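The Plain Room Returns

At Mivdale, the refitting of small workrooms has become a subject of study in its own right. The Hallgrímsson trust, which oversees 21 such rooms, has asked its tenants to keep the walls white and the wiring on the surface, where it can be reached without opening the plaster. The policy was adopted in December and applies to every room let for bench or table work.

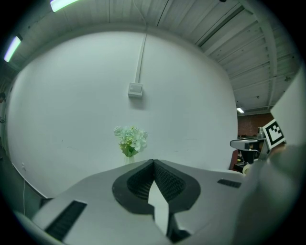
Sille Snorradóttir remarked that surface conduit had saved her a month of dust, though she would have liked a say in where the switches went. Her view is shared by several tenants, and the trust now invites comments before electrical work begins.

Furniture is left to the occupants. The firm of Galletti supplied 200 tables under the first agreement, and tenants may exchange them once a year at no charge.

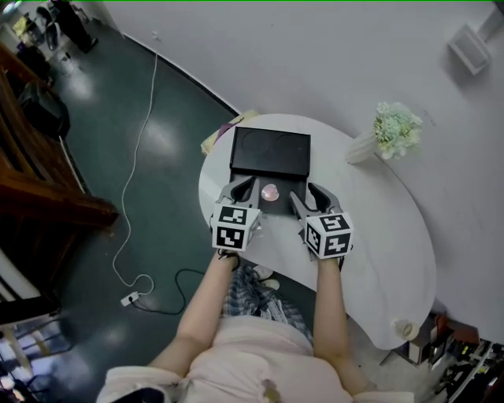
The trust's guidance on tables runs to four pages and favors round tops in rooms where people sit down to close work. Corners are considered a nuisance in narrow rooms. The guidance also permits personal touches, and a fluted white vase of artificial flowers, set near the wall, takes up little of a tabletop. Power strips may stand on the floor, provided that walkways remain clear.

Ceilings are the least altered element. Starberg, the contractor for the current phase, was instructed to leave existing metal panels in place and to route new conduit to them directly.

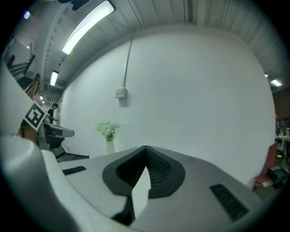
Conduit rising from a wall box toward the ribbed ceiling.

Applications for the next group of rooms close on 11 September 2021.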